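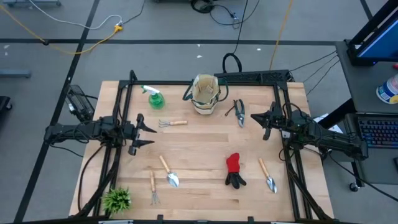
My hand tools before they go in the bag for winter

Forum: Tools and Sheds
Thread: Keeping small tools in a canvas bag, yes or no?

clokel_garden
Posted 11/17/21
Hello all. I am new in this part of the forum, usually I read only the tomato threads. English is my third language, so please forgive me if I use a wrong word for a tool.

I have a small allotment and no shed. Everything must come home with me. Until October I carried the tools in a bucket, but now I have bought a canvas bag with green handles and straps on the sides. In it should go the two trowels, the two hand rakes, the pruning shears, the gloves and the green spray bottle. My question is whether canvas is good for keeping metal tools over the whole winter, or only for carrying them. The handles of the trowels and rakes are wood and I would like them to last.
Chinyere Adebisi

mudlark8
For carrying, yes. For winter, no. Canvas holds damp and you will open it in spring and find orange spots on everything. I hang mine on nails in the hall cupboard.

Innes Ritchie
I do not agree with mudlark8. My bag has been in use for eight years and there is no rust on the tools. What matters is that they go in clean and dry. Brush the soil off, wash, wipe with a towel, leave them out overnight, then a little oil on the metal. If you put them away with mud on them they will rust on a nail too.

mudlark8
They will, but on a nail I would see it.

Setia_plot139
I would take the spray bottle out, whatever you decide about the bag. Mine leaked through the trigger and everything under it was wet for 2 months. What is the green liquid, is it feed? Mine is nearly the same colour. Empty it, rinse it and keep it upright somewhere else.

clokel_garden
Thank you, I did not think about the bottle. It is liquid seaweed with water. I will use it up on the house plants. The small spiky plant in the corner will not get any, it is artificial!

Paracha
Shears should not be loose in a bag with the blades pointing wherever they like. I cut a finger on mine when I was looking for string. Close them, use the catch if they have one, and put them in an old sock or a piece of thick cloth. Also they are the one tool there worth sharpening before you put them away.

Innes Ritchie
Agree with Paracha about the sock. For sharpening I use a stone of 300 grit, only on the bevelled side, then a drop of oil at the pivot.

clokel_garden
What oil do you recommend for the wood? My neighbour says olive oil from the kitchen.

Cumau
Please not olive oil. It stays sticky and after some time it smells. Raw linseed is the usual one. Rub a little in with a rag, wait a quarter of an hour, wipe off what is left. But take care with the rag, spread it flat outdoors until it is dry, it can catch fire if you leave it in a ball.

mudlark8
Olive oil is fine, my mother used it on everything.

Cumau
Then your mother had more patience with sticky handles than I have. Linseed is over a hundred years of habit for a reason.

Setia_plot139
Are the gloves with the red cuff warm enough for November? I am looking for something for digging leeks.

clokel_garden
For cutting and planting they are good, for cold soil not so much. I wear a thin wool pair inside.

I have decided to do it in this way: oil on the metal, linseed on the handles, shears in a sock, bottle outside of the bag. The bag will stand open in the dry room next to the boiler, so mudlark8 can be calm. I will look at the tools after New Year and write here if there is rust.

mudlark8
Please do. And check under the straps, mine went mouldy there first.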